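Keeping the Watevmont cell running: gripper care on a two-finger parallel jaw
Speaker notes, Saturday, December 17, 2022

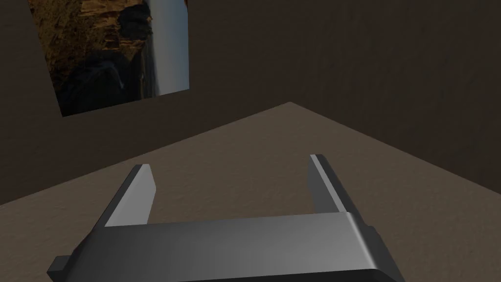

Wu asked before the session whether we still zero the jaws every shift. We do. Start with that, as half the room will want to know.

Slide 2 - Zeroing
Open the jaws fully and leave them empty. Run the home routine, then read the stroke off the pendant. Write the number in the log even if it matches yesterday's. We are at 2563 entries now, and the drift only showed up once we plotted them.
Mention that the simulated cell uses the same open position as the real one. If one gets changed, change the other the same day.

Slide 3 - Fingers
Check both fingers for burrs and bent tips. Run a fingernail along the inside face. Dress small burrs with a fine stone. Anything bent gets replaced, and we replace in pairs.
Finger bolts: new threadlocker each time, tighten evenly, mark with paint pen.
Pause here for questions on bolt torque. The value is on the Balletti sheet - don't quote it from memory.

Slide 4 - Grease
Every 8 weeks on the slides. Wipe the old grease off first. We skipped that step last January and ended up with grit packed behind the left jaw, and the cell was down for 3 shifts.
Use a small amount. Cycle the jaws, wipe what squeezes out, cycle again.

Slide 5 - The Hurnell line fault
Keep this short. Fault came up at cycle 857 after a finger change. Jaws closed on command but the part-present signal never came on. We swapped the sensor, then the cable. Neither fixed it. The new fingers were slightly thicker at the base and the closed position in the program hadn't been updated.
Show the before and after values, then move on.

Slide 6 - Spares
One set of fingers, one sensor, one cable, one tube of grease, all in the grey drawer beside the cell. Reorder when you open the last of anything.

Leave the log template up during questions. Copies are on the table by the door.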